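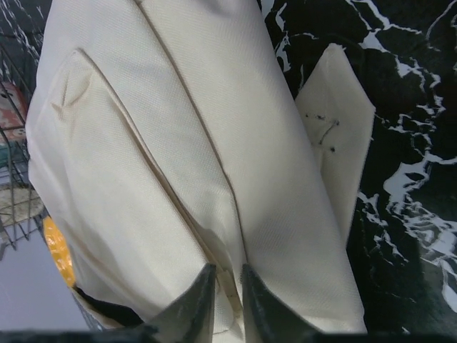 Ratwood canvas bag, folding and pressing notes
13 April 2023

This site uses cookies to remember your page settings. Accept / Manage preferences

Continued from the previous entry on the flap crease. Same bag, cream canvas, the one without a liner. The sample book lists the cloth under Wuvard, unbleached. The name refers to the mill finish and says nothing about the weave.

Weight first. The spec sheet gives 600 g for the finished bag. The bench scale read 579 g, buckle and straps included. Zeroed the scale and repeated, same reading. The difference could be the missing liner or the sheet could be out of date; the Prativton folder has an older version with the weight left blank. Asked Abu Hammour which sheet the sewing room cuts from. No answer yet.

Flat state

Laid flat, the bag does not stay flat. The body panels are fine on their own, but the seams are several layers thick and hold the cloth up off the table along the sides. Pressing by hand over the seam takes the height down for a short while and then it creeps back. With the load left on for 4 minutes it stayed lower. Did not measure how much lower, should have. The feeler gauges are too stiff for this cloth and lift the edge going in, so a height block with a straightedge across the top would be the way to do it.

Creases fall into two groups:
- those that follow a seam or a stitched edge. Straight, sharp, come back in the same place every time the bag is folded.
- those in open cloth. Shallow, soft, different each time, mostly gone after smoothing from the middle outward.

The first group is the one to worry about. If the bag goes into the carton folded over a seam, the crease is set by the time it is opened. A new fold line 3 or 4 fingers in from the seam might be enough. Try with the next batch.

Pinching the cloth to lift it makes a tight pleat, and the pleat leaves a mark of its own in this finish. Wider grip, less of a mark. Picking up by the handle loop avoids the problem but swings the body round, and the bag lands with a strap trapped underneath. Two ways out of that: lift at the loop and support the lower edge at the same time, or lay the straps out first and bring the body down onto them. The second is slower and gives a better result. 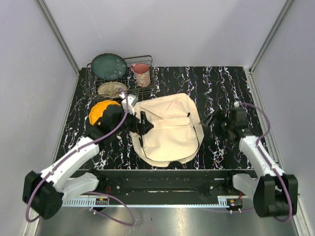 The strap is the other cause of unevenness. Any length left under the body prints through as a ridge on the front panel, and the ridge is easy to mistake for a bad seam. Before marking a panel as puckered, feel underneath. At least one of the rejects from October was probably this. The bag itself is gone, so it can't be checked, and the reject tag says only "front uneven."

Order that worked best today:
1. Buckle closed, slack pulled through.
2. Straps out to the sides, nothing under the body.
3. Bag down, front up.
4. Hold one side edge, smooth toward the other.
5. Fold the flap over last and leave it alone.

Swapping steps 4 and 5 traps air and slack cloth under the flap and the whole front has to be redone. Holding at one side edge only is adequate for smoothing. Holding both sides pulls the cloth tight between the two points and gives a false flat – it relaxes on release and the slack turns up next to the seam.

Flap

The fold at the top of the flap is slightly off parallel with the opening. Not visible with the bag standing, fairly obvious with it lying down. The canvas has a direction to it: folded along the warp it lies down well, folded across it springs. A diagonal fold is the worst, opens by itself and takes the corner with it. Cutting the flap with the warp running side to side would fix the spring. It would also change the layout on the roll and waste more cloth. Pencil layout is in the back of this book, unchecked.

Stitch tension looked at with the loupe on the left seam only. Even along the straight, slightly tight at the turn. Thread count not taken. Right seam still to do.

Table

The black top is a good surface for this. Cream cloth reads clearly against dark, and an edge that has lifted shows up at a glance. The white veining is less helpful. A pale streak running up to the edge of the bag looks like more edge, and I twice took a vein for a corner while checking position. A plain dark mat under the bag would settle that, at the cost of one more thing that slides.

Dish rack stays at back left and the flat work keeps to the middle and right. There is enough room for the bag fully spread, with the straps out, as long as nothing else is added on the right.

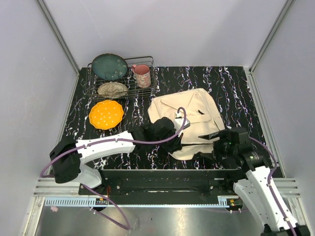
Bag lying flat, rack with plates and mug at back left, orange scalloped plate in front of the rack.

Cycle test

The Prativton plan asks for 1000 fold cycles on one bag. At the pace of today's handling that is not a sensible use of a bench. Proposal: cut two strips from the same roll, one along the warp and one across, cycle the strips and fold the full bag only at intervals for comparison. The strips will not include a seam, so a third strip with a seam sewn down the middle is needed. Same thread, same needle size as production.

Open items
- Right seam, loupe check.
- Height over the side seam before and after pressing, with the block.
- Reply from Abu Hammour on the spec sheet.
- Weigh a second bag from the same batch, ideally one with a liner.
- Ask for an offcut of the Wuvard cloth with the selvage still on, long enough for all three strips.

Contact | Copyright Ratwood workshop notebooks | Back to top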